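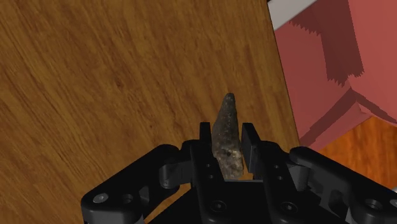

Head torch keeps dropping to low on its own — battery or the torch?

Asked in Lights and Batteries

I've got a Pradeo rechargeable head torch, the 900 lumen one, bought last October for walking the dog and the odd bit of night fishing. It's been great until the last few weeks. I put it on full, it runs lovely and bright for a few minutes, then it drops itself down to what looks like the middle setting. If I press the button it goes back up, but only for a minute or so, and then down it goes again. There's a little charge light on the side and that stays green the whole time, so I don't think it's flat.

It takes a single rechargeable cell that you can get out by unscrewing the back. I've charged it overnight twice with the lead that came with it, no difference. The only thing I can think of that's changed is I've started using it indoors a lot, up in the loft doing the boarding, where before it was always outside in the cold.

Is the cell on its way out? I've seen Buvatach ones for 12 quid which claim a much bigger capacity, but I don't want to spend it if the torch itself is the problem. The shop I got it from has closed down so I can't just take it back.

3 answers

Answer 1 (marked as helpful)

Sounds to me like it's getting hot and turning itself down, and your loft is the clue. Nearly all these small bright lights can only hold full power for a short while, because the little metal body has nowhere to send the heat. Out on a river bank in winter with a breeze on it you might never notice. Sat still in a stuffy loft it'll cook in no time. Mine's a Lund, not a Pradeo, and it does exactly the same thing if I wear it under the car.

Easy enough to test. Charge it fully, let it cool right down, then set it on full with a desk fan blowing at it and see how long it lasts. After that do the same again with the fan off. If it goes on much longer with the fan then there's nothing wrong with it at all, it's just looking after itself. If it drops at the same point both times I'd start to suspect the cell.

While you've got the back off, give the contacts and the screw threads a wipe with a dry cloth, or a cotton bud with a drop of isopropyl if they look grubby. On a lot of torches the threads carry the current, so a bit of muck there makes the light act as if the battery's tired. I had one that I was ready to bin, and all it wanted was a clean — I felt a right fool!

I'd use the middle setting for the loft anyway. Boards bounce a lot of light back at you and full beam at arm's length is horrible.

Answer 2

just get a new battery mate they only last a year or two. I got a Drivmont one and its been fine for me, no idea if it fits yours

Answer 3

Bit of both, maybe. I agree with the first answer about heat, but I wouldn't trust the green light to tell you the cell's healthy. On mine it stays green until it's nearly empty, then goes red and dies within 14 minutes, so it's not much of a gauge.

Please do be careful with the cheap cells. The capacity printed on the wrapper is often made up, and a bigger number won't help you here in any case. What matters for full beam is how much current the cell can give, so look for that in the listing, and if it isn't there I'd walk away. Check the length too. Cells with a protection circuit on the end are a few millimetres longer than the bare ones, and in a tight battery tube the cap won't screw down properly. Take the old one out and measure it before you order anything.

Also, what are you charging it from? I used to plug mine into the side of an old laptop and it never seemed to fill up properly. Moved it to a wall plug and it was much better.

Comment from the asker

Tried the fan this evening and it stayed on full ages longer, so heat it is! Threads were filthy as well. Will leave the battery alone for now and use medium up there. Thanks both, saved me 12 quid.

Viewed 768 times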